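Household Skills for Independent Living
Session 9: Folding on a bed
Handout prepared by Annapurna Kaimal

Welcome back, everyone, and thank you for bringing in your own clothes last time (the pile of jumpers was splendid!). Several of you told me you have no table big enough for folding, so this session is all about using the bed, and I hope you'll find it kinder on the back as well as on the temper.

Start by making the bed, or at least pulling the top cover reasonably straight. Smooth the cover with the flat of your hand, working from the middle out to the sides, and then lay down one garment at a time. 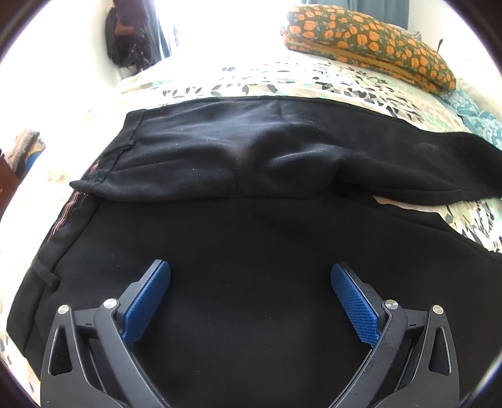
Trousers are where most people lose patience, so we'll take them slowly. Hold them up by the waistband, give them one good shake, and lay them down flat with the pockets tucked in. Bring one leg over on top of the other, as with the black pair on the cream duvet, and run your palm along from the waist to the hem before you do anything else. Dark cloth shows up every bit of fluff, I'm afraid, so keep a lint roller by you. Then fold the hem up towards the waist, once for a shelf or twice for a drawer.

Now, Rosalinda Magbanua, who took this course before me, always taught the hem-to-waist fold first and the leg fold second. It's a perfectly good way of doing it, and if it's how your mother did it then please carry on! I only find that the legs wander.

Once you have a flat rectangle, leave it where it is for a moment and look at the corners. If one sticks out, open up the last fold only and do that one again.

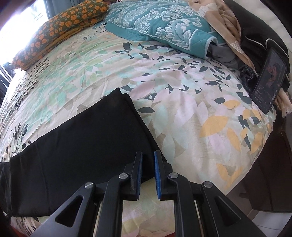

Fig. 2. Folded black garment on a leaf-print bedspread, with a patterned green blanket folded near the head of the bed.

Blankets and throws come next session, fringed ones included, so do have a think about what you've got at home.

To practise before October: two pairs of trousers, one pair of leggings, and anything with a drawstring. Spare handouts are in Room 28.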